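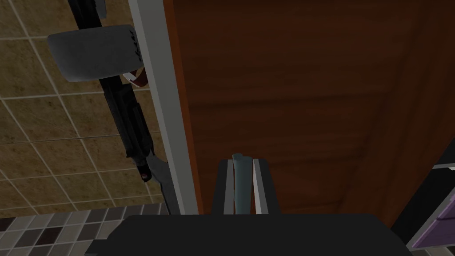 Search products and kits
Go
Print this page | E-mail this page

Keddale Two-Arm Simulation Kit, Club Edition

The Keddale kit is a software package for school and college robotics clubs that want to practice two-arm work before they have two arms. It loads a simulated robot into furnished rooms and lets students drive it, record what they did and play it back. It was written for the Andix student challenge and is now sold separately.

The Club Edition covers 40 student accounts on one license. Accounts can be moved from one student to another at any time by the club's adviser.

What is included

Simulated robot with two arms and parallel grippers
Room pack with tiled interiors, wood doors and cabinets
Object pack: rods, handles, boxes and household shapes
Wrist view for each arm, plus a free view for the adviser
Session recorder and replay
Printed adviser's guide

A gamepad is enough for the early exercises. For the later ones most clubs use a pair of hand controllers, which are not included. The Rustad controller set (part 944) works without extra drivers.

Working from the wrist view

New drivers tend to stay in the free view, where everything is easy to find. The challenge is scored from the wrist views only, so it pays to switch early. The room turns with the wrist, and a wall that was upright a moment ago can be leaning well over. Students should learn to line up on something that does not move, such as the edge of a door or a row of tile.
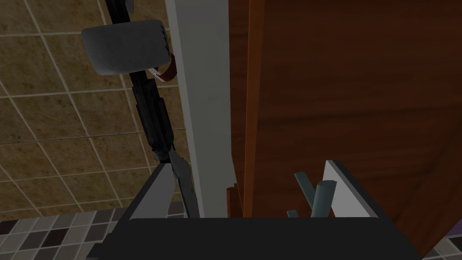 Thin upright objects are the hardest part of the object pack. A rod can be off to one side of the fingers and still look centered from the wrist. Have the driver stop short, roll the wrist a little and check again before closing. If there is more than one rod nearby, have the second student call out which one is the target.

Each exercise can be run with 2 drivers, one per arm, or with a single driver switching between arms. Team files and solo files are kept separate in the recorder.

Requirements

A desktop or laptop with a dedicated graphics card. Tablets are not supported. An internet connection is needed for activation but not for sessions.

Ordering

Orders placed by Wed 27 February ship in time for the March practice round. Purchase orders are accepted from schools. The Killach room pack is sold separately and needs the Club Edition to run.

Comments

Nelly Yupanqui
Does the replay save both wrist views or just the active one? We want to go over runs with the whole club.

Kevin Nina
Both. You pick which one to show when you open the file.

Dwight Carrier
Good kit. The guide should say more about setting gripper speed. Ours was too fast by default and the younger students kept knocking the rods over.

Yurani Quispe
Same problem in our club. Lower it under Driver Settings, then save it as the room default.

Print this page | E-mail this page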